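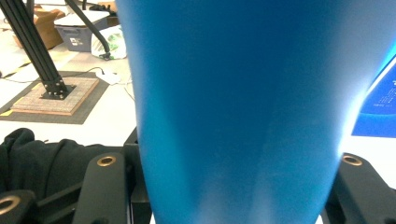

*Station 2, hand-held gripper with blue test piece between the fingers.*

Open day pre-opening inspection, Plusano demonstration hall
Date of inspection: 2018-04-07
Areas covered: Stations 1 to 3, visitor aisle, storage along the back wall
Result: approved to open, subject to the comments marked OPEN

## 1. Hand-held gripper, Station 2

- [x] Fingers free of cracks and burrs. No damage found.
- [x] Brass rings seated in the finger holes. All accepted. Wear on the surface of the rings is cosmetic and was also recorded at the November inspection.
- [x] Test piece suitable for public handling. The blue piece has a smooth matte surface. Glass and ceramic items are not permitted at this station.
- [x] Grip closes and releases by hand without sticking. Tested with the blue piece and with the Hosska foam block.
- [ ] Pinch point notice posted at visitor eye level. OPEN. The notice supplied by Plarico is printed in type too small to be read from the aisle. Replace before doors open.

Comment: Visitors under 12 may operate the gripper only with a demonstrator standing beside them. The demonstrator shall keep one hand free at all times.

## 2. Stand and base

- [x] Base plate bolted down.
- [x] Black extrusion upright secure when pushed by hand from the side.
- [x] Pad under the base plate lies flat on the dark gray mat.
- [ ] Yellow tape by the mat complete. OPEN. Only short pieces are in place. Tape is to be continued on all sides so that demonstrators can see at once if the stand has shifted.

Comment: The stand is not to be moved during public hours. If it is moved for any reason, Section 2 must be repeated and signed again.

## 3. Cables and loose items

- [ ] Cables routed away from the demonstrator. OPEN. A thin black cable runs loose beside the mat. Secure it along its full length and recheck after the first group.
- [ ] Personal clothing stored in the staff room. OPEN. A black garment was left next to the gripper. Clothing can catch in the fingers and is not permitted at any station.
- [x] Gray storage bin closed, white lid on, label facing out.
- [ ] Packing material removed. OPEN. A cardboard box and a white plastic bag with green printing remain beside the bin. 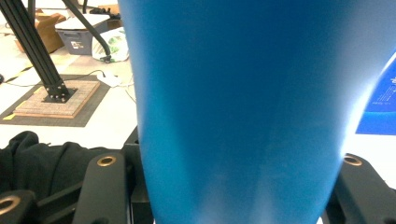

## 4. Visitor aisle and exits

- [x] Clear width at the narrowest point is 1,000 mm. Minimum required is 1,000 mm.
- [x] Both exits unlocked and lit.
- [x] Admission limit of 300 posted at the entrance. Registrations stand at 306. Admission staff shall hold the last arrivals in the lobby until others leave.
- [x] Fire extinguishers in date.

Comment: Salgado has asked to add a folding table near Station 3. Declined, as the aisle has no width to spare.

## 5. Sign-off

Items marked OPEN in Sections 1 to 3 are to be closed by the station lead and initialed on the paper copy kept at the reception desk. Stations with open items shall remain roped off.

Inspected by: Plusano Site Safety Office
Copy to: Plarico, Salgado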